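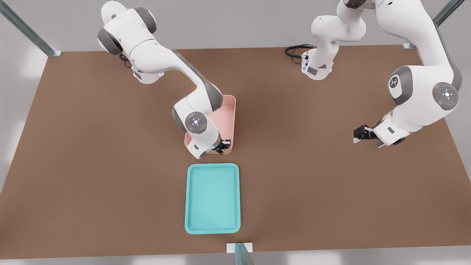
阅读时间 7 分钟

Urho Oksanen
这几个星期我在仿真里比较两种夹爪,Trellari 和 Osagie。任务很简单:从粉色托盘里拿小零件,放到青绿色托盘里。我想把过程和结果写成一串短帖。中文不是我的母语,如果有句子写得奇怪,请告诉我,我会改。

Urho Oksanen
先说为什么在仿真里做。我们的真实工作单元在 Flunham 的车间,十一月以前都排满了。同事 Ronja Amundsen 建了一个尺寸相同的模型,两只臂的底座位置、托盘的高度、立柱的位置都按图纸放。我只需要换夹爪的模型和控制器的参数。

Urho Oksanen
左臂装 Trellari,右臂装 Osagie。两只臂轮流工作,一只进托盘的时候,另一只在旁边的空桌面上方等。我没有让它们同时进一个托盘。同时进去是另外一个题目,而且我怕碰撞检查的时间会影响比较。

Urho Oksanen
控制器两边都用 Nestutska,版本也一样。我在这里犯了第一个错误:我以为默认参数对两种夹爪是公平的。其实默认的力上限是按照 Trellari 的手指调的。Osagie 的手指比较软,用同样的上限,它会先弯,然后零件从指尖滑出去。

Urho Oksanen
所以第一轮的数据我全部删掉了。有点心疼,跑了整整一个晚上。

Urho Oksanen
第二轮我给每种夹爪单独调力上限,别的参数保持一样:接近速度、下降高度、闭合以后等待的时间。物理引擎的频率是每秒 2,000 步。更低的频率我也试过,小零件会在指尖之间发抖,看起来像夹爪的问题,可是问题在求解器里。

Urho Oksanen
如果你也做小零件的抓取仿真,请先检查这一点,再去怀疑夹爪。我怀疑了夹爪两天。

Urho Oksanen
现在说数字。第二轮一共 796 次抓取,两种夹爪各一半。失败 22 次。我对“失败”的定义是:零件没有离开粉色托盘,或者在到达青绿色托盘以前掉下来。放歪了不算失败,我另外记。

Urho Oksanen
失败的次数两边差得不多,我不想用这个结果说谁更好。让我觉得有意思的是失败的位置。Trellari 的失败多数发生在托盘的边上,Osagie 的失败多数发生在托盘的中间,零件互相靠着的地方。

Urho Oksanen
托盘边上的问题比较容易懂。Trellari 的手指张开的时候向外占的空间大,零件如果贴着边,外侧那根手指会先碰到托盘的边沿。Nestutska 发现有接触力,就停下来,等我确认。这是安全的行为,我不打算关掉它。

Urho Oksanen
解决的办法是把手腕转一个角度再下去,让手指沿着边的方向张开。这个规则我用手写的,只有几行。写完以后边上的零件大部分可以拿到。角落里的还是不行,在角落里无论怎么转,总有一边是墙。

Urho Oksanen
Osagie 在中间的问题我还没有完全弄明白。我的猜想是这样:软的手指碰到旁边的零件,会顺着它弯过去,于是夹住的位置比计划的高一点。夹得高,零件就容易转,一转就掉。慢放录像和这个猜想不矛盾,但是我不敢说已经证明了。

Urho Oksanen
有人在私信里问我,为什么不用三指的夹爪。我们试过一个,三根手指进这么浅的托盘很不方便,第三根手指常常压在别的零件上面。对大一点的圆的东西它应该很好。

Urho Oksanen
还有人问相机。仿真里我用一个固定的相机,从上面看整张桌子,手腕上没有装。缺点很明显:左臂伸进粉色托盘的时候,它自己的身体会挡住托盘的一大部分,从上面就看不清楚里面了。

Urho Oksanen
我现在的做法是,手臂进去以前拍一次,记住每个零件的位置,进去以后就不再看。如果第一次闭合碰动了旁边的零件,记住的位置就旧了。所以每次抓完,手臂要退出来,再拍一次。

Urho Oksanen
这样比较慢。Krum Angelovski 建议我把退出的动作和去放零件的动作合在一起:手臂反正要离开粉色托盘,离开的路上拍就可以。我改了路线,先向侧面走,再转向青绿色托盘。多走一点路,少停一次。总的时间变短了。谢谢 Krum!

Urho Oksanen
说到路线,两个托盘一前一后放,中间只留一条窄的桌面。距离短,移动就快,我本来很满意。可是两只臂的底座都在桌子远的那一边,青绿色托盘靠近桌子近的那一边,手臂要伸得比较长。伸得长的时候,肘部的姿态就没有很多选择。

Urho Oksanen
有一次左臂为了放一个零件,把肘部翻到另一边去了。动作很大,很快。在仿真里看是好笑的,在车间里看就不好笑。我后来给肘部加了限制,宁可让规划器说“没有解”,也不要它翻过去。

Urho Oksanen
更正:前面我写“别的参数保持一样”,这句话不准确。Ronja 提醒我,两种夹爪的长度不同,所以工具中心点也不同,下降高度换算以后是一样的,可是手腕的高度不一样。对结果应该没有影响,但是写清楚比较好。

Urho Oksanen
关于放置的精度,我只说感觉,还没有整理好表格。Trellari 松开的时候很干净,零件留在原来的方向。Osagie 松开的时候手指会回弹一下,轻的零件会跟着转一点。下一道工序如果需要方向整齐,这一点要考虑。

Urho Oksanen
松开慢一些会好很多。我把 Osagie 的张开速度降下来,前半段慢,后半段恢复。Nestutska 里没有分段速度这个选项,我用两条连续的命令代替,两条命令之间有一个很小的停顿,看得见,不影响使用。

Urho Oksanen
Osagie 也有我很喜欢的地方。零件的位置有一点误差的时候,它比较宽容。我故意把相机的标定弄偏,Trellari 很快就开始夹空,Osagie 还能继续工作一段。在真实的车间里,标定总会慢慢变差,这个优点可能比表格里的成功率更重要。

Urho Oksanen
我知道你们会问:仿真里的软手指可信吗?一半可信。手指的弯曲我们用几个串联的小关节代替,刚度是按样品测的。摩擦就比较随便了,用的是一个常数。真的橡胶上有灰尘以后是什么样子,我的模型不知道。

Urho Oksanen
Svyatoslav Ivanyshyn 对这个问题有不同的意见。他认为摩擦应该每次随机取一个值,看结果稳定不稳定,不用找“正确”的值。我觉得他说得对。第三轮我会这样做,现在已经在写配置文件了。

Urho Oksanen
回答一个问题:零件的模型能不能公开?不能,那是客户的图纸。我可以用简单的圆柱和方块重做一套差不多大的,如果有人真的需要,请在下面留言。

Urho Oksanen
再回答一个:两种夹爪如果只能买一种,买哪一种?我现在的答案是看托盘。如果零件是散着放的,而且常常靠边,我会选 Osagie。如果零件在中间挤在一起,我会选 Trellari,再加上转手腕的那几行规则。

Urho Oksanen
这个答案只对我的托盘、我的零件有效。请不要拿去给你的采购部门看,至少等到我在真机上做完。

Urho Oksanen
真机的时间已经和 Flunham 车间说好了,先装 Trellari。我第一个想检查的是托盘边上的接触力,仿真里 Nestutska 停得很及时,真的力传感器有噪声,我担心它停得太早,或者不该停的时候停。

Urho Oksanen
补充:有人发现我有时写“夹爪”,有时写“手指”。我的意思是,夹爪是整个的,手指是会动的那两根。以后我尽量写得一致。第三轮的配置文件写好以后,我接着在这里发。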